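Notes from the Spring Open Day at the Weranstead Automation Center

Filed under: Visits and Events
4 comments | 13 shares

In March I attended the open day held by the Weranstead Automation Center on behalf of our regional training association. The Center opens its simulation group to outside visitors once a year, and this year's session was given over to robot arms handling small objects on a table. Registration was limited to 200 places, and the organizers informed us that 315 requests had been received. Members who were turned away may wish to know that priority next year will go to those on the waiting list.

The morning began in the main hall with a short welcome from Anselmo Miranda, who leads the simulation group. He set out the purpose of the work in plain terms. The Center builds rooms, tables and objects inside a computer, places a model of an arm among them, and studies how the arm behaves before any decision is made about physical equipment. Visitors were then divided by the color of their badges and taken to the demonstration room on the second floor, where the simulator was projected on a large screen. Coffee was available in the corridor throughout, although the line was long.
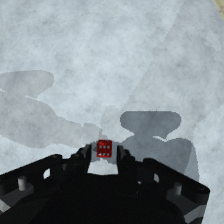
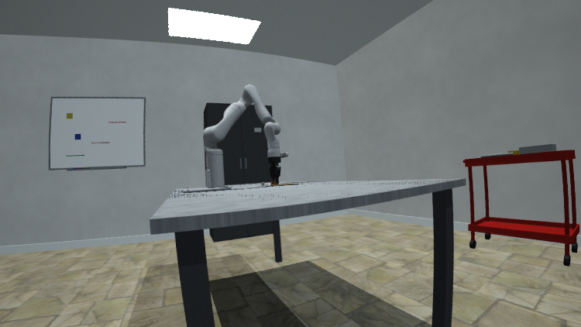
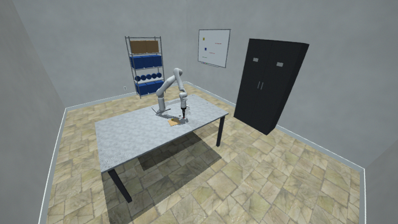
My principal interest in the visit was the question of scale, which comes up every year when our members discuss what trainees ought to practice first. Most newcomers expect the difficulty to lie in the large movements of the arm. Mr. Miranda took the opposite position, and he made his case chiefly through the close view from the gripper. With the red die between the two dark fingers, there is only a narrow gap on either side of it, and a small error in the wrist would use up that gap at once. He asked the group to consider how little of this can be judged from across the room, where the gripper is a small dark shape at the end of a long white arm. Several visitors from the packaging trade agreed, and a useful discussion followed on where a camera should be mounted and who should be watching it.

The second part of the session was led by Jeferson Pacheco, who is responsible for the virtual rooms themselves. He explained that the furniture is placed with some care. Cabinets, whiteboards and shelving give a camera something to look at other than the task, and a system trained only against bare walls may perform poorly when it meets an ordinary workshop. He also spoke at some length about shadows, which he considers the most underrated part of the work. I would have welcomed a printed summary of this portion, as much of it was new to me.

After lunch, representatives of Prutener presented their plans for a shared library of tabletop exercises. The proposal is at an early stage and no schedule was offered. A representative of Soriano raised the matter of licensing for schools, and it was agreed that a written answer would be sent to all who attended. As of this writing I have not received it.

The Center has our thanks for a well-run day. Parking remains a difficulty, and members are advised to use the Stikstead Road entrance.

Comments (4)

M. Harlan
Thank you for the report. Did they say whether the afternoon talks were recorded?

Site author
The morning talks were recorded. I do not believe the afternoon ones were.

gripfan
I was in the green badge group and we ran out of time before the part on shadows. Glad to read a little of it here.

T. Okafor
Seconding the point about parking. I missed the welcome completely.

Contact the author | Copyright, all rights reserved | Back to top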